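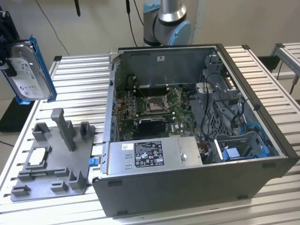 Figure 4. Disassembly cell at Lutby, with the hard drive in its blue caddy held in the gripper beside the opened desktop tower.

5.2 Loss of grip during drive transfer

The most serious fault in the trial was the dropping of hard drives between the computer and the fixture plate. Across the whole run the Lutby cell made 2,616 transfers of a drive in its caddy. In 46 of these the drive left the fingers before it had been released by the program. No other type of fault led to damaged parts, and we therefore treat it separately from the stops and missed picks listed in Section 5.1.

Figure 4 shows the arrangement used for all transfers. The tower lies on its side on the slatted bench with its side panel off, and the fixture plate stands to the left of it. The fingers clamp the drive and caddy from one edge only. This grip was chosen early in the work, when the main concern was reaching into the drive cage without catching the cables that run through it. It does that job well, but it leaves most of the weight hanging out to one side, and any play between drive and caddy turns into a slow tilt.

The tilt went unnoticed for a long time. The gripper reports only the gap between its fingers, and in most of the drops the gap changed very little until the part was gone. The controller carried on to the fixture plate, opened the fingers over it and logged a good transfer. The first drops were found by Aksel Þorgeirsson when he compared the logs with the drives left over at the end of a shift. All counts given here come from the overhead video, which was gone through again in full once the error in the logs was known.

On Friday, June 4, 2021 a dropped drive landed inside the chassis on top of the power supply. The arm returned for its next pick and pressed the drive down against the metal before the force limit stopped it. The computer was unplugged, as all units in the trial were, and no one was inside the guard. The fingers were bent and had to be changed. Work at Lutby stopped until the cause had been looked into.

Two changes were made. The transfer speed was cut to 200 mm per second whenever a drive is held, and a short check was added above the bench, in which the arm pauses and the wrist force reading is compared with the known weight of the part. If the reading is too low the cell stops and calls the operator. The Dalsgaard cell, which uses the same fingers, was given the same check in December.

After the changes, 12 of the drops were staged again by loosening the caddy by hand. The check caught all but one. In the remaining case the drive slipped after the pause, on the way down to the plate, and the present method has no means of seeing this. A second reading just before release is being tested.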